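The ribbed bottle is a structural compromise, and we should stop copying it

Single-serve water bottles have been getting thinner for years, and the wall that remains is held up mostly by its geometry. Ribs and grooves stiffen a thin cylinder against squeezing and against vacuum. A footed base lets a light bottle stand on a flat surface without a thick disc of plastic underneath. I have no quarrel with either feature. My objection is to the way they have been carried over into refillable bottles, where the reasons for them do not apply.

Consider an ordinary Cestbon bottle on a plain white table. Screw cap, narrow neck, rounded shoulder, green label around the middle, grooves above and below it.

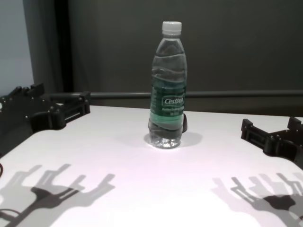 A refillable bottle has to be washed, and washing is where the grooves fail. Every groove on the outside of a molded wall is a ridge on the inside. A brush that fits through a narrow neck is too small to press into the corners beside each ridge, and a brush large enough to do it will not go through the neck. Meenakshi Rajput and I argued this point at Grisero in May, when the Hademik bottle was still a set of drawings. Her view was that buyers read ribs as strength. My view was that buyers also read a smell as a smell.

We had 200 bottles molded with ribs and 200 with a smooth wall, same neck, same volume, slightly more material in the smooth ones. After one season of office use in Borkport, the smooth bottles came back cleaner at the shoulder and at the base. They also cost more to make. Both results were expected, and only the second one was discussed at any length.

The label deserves a separate paragraph. A wraparound band sits on the part of the bottle where the hand goes. On a disposable bottle this is reasonable, as the band is read in the shop and the bottle is finished the same day. On a refillable one the band covers the section through which the water level is most useful to see – the middle third, where a person decides whether to fill up before leaving. 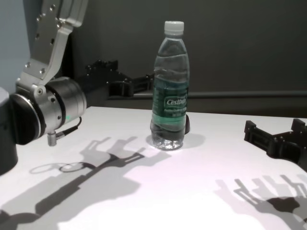

Ferdinand Zürcher has proposed moving the print to the shoulder, in one color, directly on the plastic. I support this, with the reservation that print on a curved surface wears faster and that Hademik has not yet budgeted for a wear test.

The screw cap I would leave alone. Fine vertical ridges give grip to a wet hand, they are easy to wipe, and a replacement costs next to nothing. Tarun Bansal wants a hinged lid. A hinge is one more place to clean.

My recommendation for the next run of 1,000 is a smooth wall, a plain base, a wider neck and no band. The drawings are due on Tuesday.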